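Does the sorting method work?

16 Jul 2021

I've now read three posts swearing by the Killow method, where you tip every odd and end you own onto one surface and decide its fate in 30 minutes. I had my doubts. Thirty minutes is what I spend looking for the scissors.

Paper cups, a sponge scrubber, a packet of tissues, one work glove, a plate with a stain on it. According to the method each of these should "declare its purpose". The glove declared nothing.

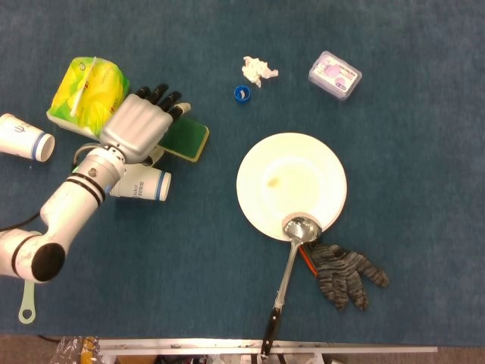 The bit I really don't buy is the boxes. Killow wants you to have 40 of them, labelled, and Fumlow will happily sell you the lot. I can put a spoon in a drawer for free. I'm giving it until November, then the boxes I did buy are going to the charity shop in Jultbridge.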